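From: Zusia
To: conveyor and drives list
Subject: Re: Rimska opening a service shop in Hallitz?

Hello all,

Corey Pryor wrote:

> Has anyone here heard more about the Rimska plan for Hallitz?
> We run their bearing housings on two lines and every repair
> goes back to the main plant by truck. If they really open
> a shop near us, I would like to know what they will do there
> and what they will not do. Also, do they keep Vasiliu as the
> spare parts dealer or is that finished?
>
> Corey

I can answer a part of this. Our purchasing office received a letter from Rimska in May, and I also spoke with their sales engineer on the telephone.

The shop in Hallitz will open with 11 people. It is for service and small assembly only. They will take housings up to 400 mm bore, clean them, measure them, change the seals and bearings, and send them back with a report. Anything larger still goes to the main plant. Casting and heavy machining stay where they are, and I did not hear of any plan to change this.

About Vasiliu: the dealer contract continues for two years. After that Rimska wants to sell spare parts directly from Hallitz. My advice is to ask now for the price list in writing, because the letter says nothing about prices after the change. We have asked already and are still waiting for the answer.
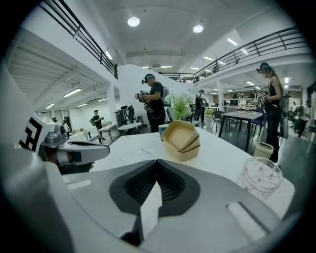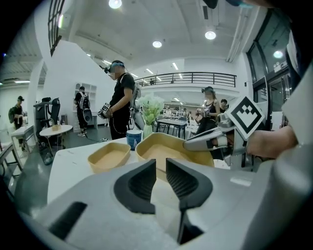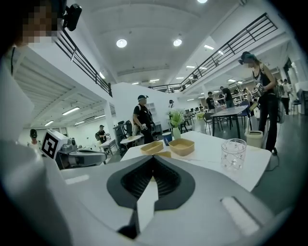
At the table, with the hand-held grippers.

One more point which can be important for you, Corey. The repair time they promise is counted from the day when they accept the offer back from you, and the day when the housing arrives does not matter. With the main plant we lost a lot of time on this — our housing was on their shelf and the paper was on the desk of my manager, who was on vacation. If you can agree on a fixed price for the standard repair before you send the first piece, then there is no offer to wait for. The sales engineer told me they are open to this for customers with a yearly agreement.

I do not know if they will come to you for mounting work. In the letter they write "field support", but it is not explained, and I forgot to ask on the telephone. Maybe somebody else on the list has the answer. I would also be glad to hear if anyone has sent them split housings from another maker. We have some old ones here and I would prefer to send everything to one place.

Best regards,
Zusia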